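How Does a Library Know What It Has?

Suppose you walk into the Dufour library and ask for a book about otters. There are 2523 books on the shelves in the children's room, and yet Manon Ouellet at the front desk can tell you in a moment which shelf to try. She hasn't read them all (though she has read a good many!). What she has is a catalog.
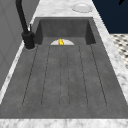 A gray sink with a marble countertop around it.

A catalog is a big list with a little record for every book. The record gives the title, the name of the person who wrote it, what it's about, and where it lives on the shelf. Long ago these records were typed on paper cards and kept in small drawers, and if you dropped a drawer, oh dear, you had a long afternoon ahead of you.
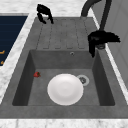 Nowadays the records are kept on a computer, and each kind of information has its own spot. The title always goes in the title spot and the author always goes in the author spot. That way, when you type "otters," the computer knows to look at what the books are about, and it won't get muddled if somebody's last name happens to be Otters.

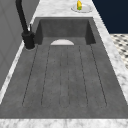 A dark gray sink with a marble countertop

When a new book arrives, one of us sits down with it and fills in its record. Rosaire Tremblay likes to do the animal books, and he'll happily spend a whole morning deciding whether a story about a bear who bakes belongs under "bears" or "baking." It can go under both, and that's a lovely thing about a catalog, because a book can only sit on one shelf but it can be found in lots of ways.

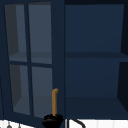
Then the book gets a label on its spine with letters and numbers on it. We call this a call number, and you can think of it as the book's address. Next time you visit, pick a book you like, find its call number, and see what its neighbors are. You may go home with 12 more!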